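8/27/23 – Grout sealer absorption, batch 2278

Second coat went on at 12 minutes after the first, per the Wendton sheet.

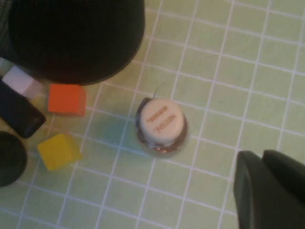
Control strip left unsealed. Weighed both strips before soaking, then 200 ml water each, covered. Sealed strip gained 2 g, control still climbing when I left. Hammad Swati wants the Fevholm sealer run the same way before we order more. Scale drifts when the door is open – re-zero each time. Still need: fresh sponges, longer soak, pH of the tap water.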